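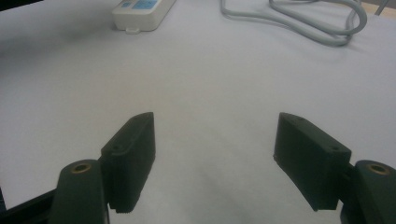 Last changed: June | Section 61

Celebrity News Alerts in the Kulilon App

1. Open Settings and select Alerts.
2. Choose Celebrity and Fashion. Names you already follow are listed first.
3. Enter a name and press Follow. Each account may follow up to 209 names.
4. Select Morning or Evening delivery, then press Save.

Note: New alerts may take 2 hours to begin.

Caution: Unfollowing a name also deletes its saved stories.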